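4. Where the microwave goes, and what that does to everybody else

4.1 Starting from the worktop

I want to begin this section with a confession about method. When I set out to look at how people heat up their lunch in shared workrooms, I had a lovely plan involving door counts, floor tape and a form with far too many boxes. The form lasted one morning. What I ended up doing, and what I'd do again, was sit in the room with a notebook and write down where people stood when they wanted something warm to eat, and where everybody else went while they were doing it.

The earlier sections dealt with proper kitchens, by which I mean rooms with a door that you go into on purpose. Those are easy to write about because people behave in them much as they do at home. The trouble (and the fun!) starts when the kitchen is a stretch of worktop at one side of a room that is mainly for something else. I've called these "edge kitchens" in my notes, and the name has stuck, although Ubaldo Valentini, who read all my drafts, still thinks it sounds like a chain of fitted units.

An edge kitchen can be very small indeed. Of the sites I visited, the ones at Plurkum and Khokhar had a sink, a fridge and a kettle as well, and the one at Tivico had a fridge you could only open if you first moved a chair. What they all had was a microwave. If you take away the kettle, people grumble and bring a flask. If you take away the microwave, they start going out for lunch, and the room empties at midday in a way it didn't before. I hadn't expected one cheap oven to hold a lunchtime together like that, but my notes from April are full of it.

4.2 The door problem

Almost every worktop microwave opens the same way, with the door swinging to the left and the controls on the right. I had used these things for most of my adult life without giving it a thought. Once you've spent a few weeks watching other people use them, though, you think of very little else.

A door that swings left wants clear space on its left. It also wants you to stand slightly to the right, so that you can get a bowl out without reaching round the door. If the wall is on the left, the door stops short and everyone learns a sort of sideways scoop. If the wall is on the right, you're fine for the door but you have nowhere to put your elbow. And if there's a walkway on the left, you have an open door sticking out towards people who are going past with their minds on other things. Mostly they miss it. At Khokhar I wrote down two collisions in one lunch hour, both with the same person, who was very good about it.

Then there's the matter of leaving it open. Some people always shut the door and some people never do, and I couldn't find any pattern to it in age, job or tidiness at the desk. Several told me they leave it open to let the steam out, which seems sensible enough. One told me she leaves it open so the next person knows it's free, and after she'd said that I noticed others reading it the same way: they'd look across from a desk, see the door standing open, and get up with their tub. A closed door meant a walk over to check. I've come round to thinking of the open door as a small public notice, and I've stopped tutting at it.

4.3 Looking across the room

You can't understand any of this from the worktop alone. I made that mistake in my first set of drawings, which showed each appliance beautifully and left out the people. Figure 6 is more use to me than any of those drawings, as it takes in the oven and the tables beyond it in one go.

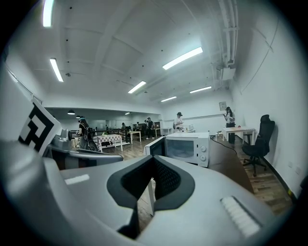

Lutinov, July 2021

Figure 6. White microwave with its door open, on a dark brown worktop in an open-plan workroom. Tables, an office chair and several people are beyond it.

I like Figure 6 for the stuff at the front as much as for the stuff at the back. The two round knobs on the right are the kind I'd fit everywhere if anyone let me. You can see a knob from a fair way off, you don't need to read anything, and no one has to be shown how it works on their first day. At Tivico they had a touch panel with a great many little pictures on it, and the whole room used exactly one of them.

The power cable is the bit I'd change. It comes away from the back of the oven, runs down across the worktop and carries on towards the floor, and I have pages of notes on cables that do this at other sites. A cable lying over a worktop takes up much more space than its own width. People won't put a plate on it. They'll put a plate beside it, and then the plate is in the spot where the chopping board would have gone. At Plurkum they'd clipped theirs along the back edge, and the usable worktop must have felt twice as generous, although I never measured it and so can't make anything of that here.

Now look past the oven. One person in a dark cap is by a white table, head down over a phone. I have written "phone" in my notebook more often than any other word, I should think, because standing with a phone is simply what people do in the spare minutes of a working day, and they do it next to a table far more readily than in open floor. Farther back somebody in a wide-brimmed hat is behind a workbench with a good deal of small clutter on it, and over to the left a third person is walking between the tables. That's the whole business of an edge kitchen in one view: one person standing, one at the bench, one on the move, and the oven on its worktop in the same air as all of them.

What it makes plain is that there's no line on the floor saying where the kitchen ends. At every site I asked people to tell me where they thought it did. The answers were wonderful. Some said it ended at the edge of the worktop. Some said it went as far as the nearest table, on the grounds that you could put a hot bowl down there. One man at Khokhar said it went as far as the smell, and I've since decided he had it right.

4.4 The landing table

This brings me to the nearest table, which turned out in my notes to be the busiest piece of furniture after the oven. I call it the landing table. You take out something hot, you have no free hand, and you want a flat surface within a couple of steps. If the worktop is full, you use the landing table, whoever's it is supposed to be.

Plain white tables do this job very well, partly as they look as though they belong to no one in particular. Light, thin-legged ones are easy to walk round and easy to nudge out of the way, and they do get nudged. At Plurkum the landing table moved a little closer to the oven every week and was pushed back every Monday-morning-ish by someone who needed it for parcels (I never caught them at it). I'd have left it where it wanted to be.

Chairs are another matter. A big office chair on wheels is a comfy thing to eat in and a terrible thing to leave near an edge kitchen. The five feet of the base stick out farther than you'd think, and a person carrying soup isn't looking at the floor. The rooms that worked best kept their wheeled chairs up against a wall when they weren't being sat in. It costs nothing, it needs no sign, and once two or three people do it the rest follow.

4.5 What I'd tell someone setting one up

I was asked for figures, so I'll give the one set I trust. Across all four sites I logged 930 separate uses of a microwave, and in 47 of them the person gave up and walked away before putting anything in. I went back through every one of those 47. Hardly any were about the oven being busy. Nearly all were about the worktop: no room to set down a tub, or someone else's things in front of the door, or a cable in the way. People will happily wait for a turn. They won't move a stranger's mug.

So if you're fitting out a room like this, my advice is dull and cheap. Leave a clear bit of worktop to the right of the oven, wide enough for a dinner plate and a lid. Get the cable off the surface. Don't put anyone's desk where the door opens. Put a table nearby that isn't anyone's, and try to be relaxed about it when it fills up with forks.

I'm less sure what to say about workbenches. Where the bench is used for fiddly jobs with lots of small parts, I'd keep it well back from the food, and most of the people I spoke to at benches agreed with me rather fiercely. At Tivico, though, the bench and the landing table were one and the same, and they'd been eating off it for years with a tea towel thrown over the one end. They offered me some lunch while I was drawing it. I had the lentils, which came out of the oven scalding at the edges and stone cold in the middle, and Section 5 takes up the question of stirring.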